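Where Does It Go? Sorting, Baskets and the Limits of Tidiness

Project report, Household Objects module
Group members: Gobnait Brophy, Kumaresan Kamath, Marietjie Mokgethi
Supervisor: Ciarán Moynihan

1. What we set out to do

Our question was what people mean when they say a table is tidy. We had hoped for a grander one, but the grand ones were taken by the group across the hall. Everybody in our year owns a basket, tray or bowl into which things are put so that they will stop being looked at. We wanted to know what makes an object "belong" in it, and what makes it stay out on the table looking innocent.

We worked with toy-sized things in plain colors. Early on we tried real clutter (keys, chargers, a lip balm of uncertain ownership) and the discussion got personal very fast. A purple block has no owner and hurts no one's feelings.
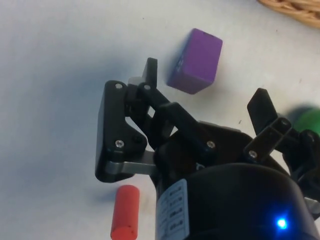
Figure 1. Purple block and red peg on the white tabletop, with the edge of the basket at top right.

2. Materials

The set was a small purple block, a red cylinder, a green ball, a translucent pink cup and a woven wicker basket. Marietjie argued for a second basket on the grounds that sorting into one basket is just putting things in a basket. She was right, and we ran out of budget at one.

The cup caused the most trouble. Is it a thing to be tidied, or a thing to tidy other things into? Kumaresan held that any open container is storage. Gobnait held that a cup is for drinking and that a ball in a cup is a mess with walls. We left it on the table as a sort of neutral country.

3. The questionnaire

We wrote a questionnaire called Pisent, a name chosen at eleven at night and regretted by breakfast. It asked people to look at layouts of the objects and tell us which one was finished. It went out in June through the department list and brought in 316 usable replies. A further 18 were set aside, mostly from people who had answered every question with the word "fine."

Each layout changed one thing: which object was in the basket, or how far apart the others stood.

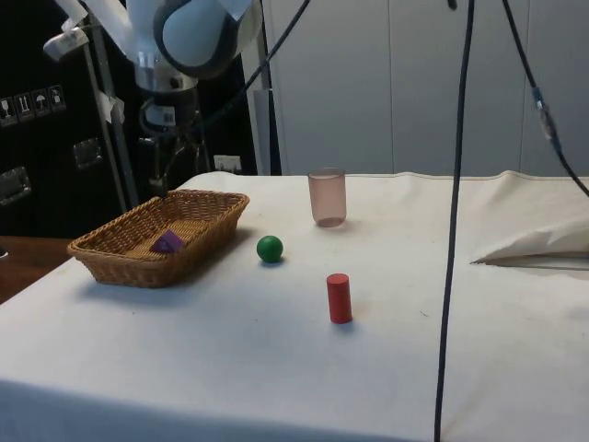
Respondents were divided on layouts with a single object in the basket. Some read it as a job nearly started and wanted everything else to follow. Others thought the lone object had been put away properly and the rest were simply out on display. One reply, which we have pinned above the kettle, said that the thing in the basket "looks like it is in trouble."

Spacing mattered more than we expected. When the ball, cup and cylinder were well apart, people called the table arranged. Push them together and the same three became a pile, even with clear cloth all around them. The cloth drew comments of its own. Several people told us to iron it, and we have noted this under future work.

4. Difficulties

The ball rolls. We mention it in one sentence here, having spent most of an afternoon on it in real life. The cylinder behaves on its flat end and becomes a second ball on its side, so every layout had to say which way up it stood. The block gave no trouble at all and was everyone's favorite by the end, which may have colored our judgment.

We also disagreed over when an object counts as placed. Gobnait said when it touches the surface. Kumaresan said when it has been let go. After a long lunch we adopted Kumaresan's rule and Gobnait's sandwich.
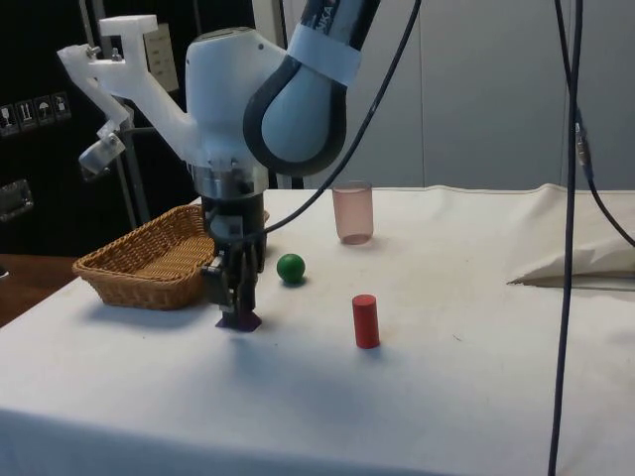 5. The empty basket

The layouts with nothing in the basket were meant as a control. They turned into the most argued-over part of the project. Most of us had assumed an empty basket would look neutral, a piece of furniture waiting its turn. In the written comments it came across as an accusation – there is the basket, there are the things, and somebody has clearly done nothing about it.

Page 18
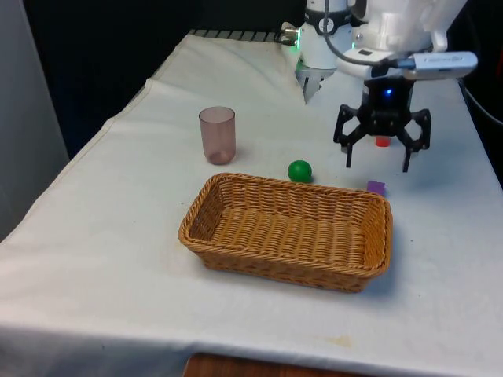 Page 19

Moving the basket to the middle of the table made this worse. Off to one side it could be ignored. In the center, with the cup and ball behind it, it seemed to be asking for something. Marietjie suggested that a basket near the edge is storage and a basket in the middle is a centerpiece, and a centerpiece with nothing in it worries people. We have no numbers for this, only comments, but there were a lot of comments.

6. What we would change

Two baskets. A ball with a flat side. Fewer questions with "tidy" in them, as the word made people defend their own kitchens. Ciarán Moynihan has also asked us to define "finished" before the next round, and the current draft of that definition runs to 992 words and is not finished.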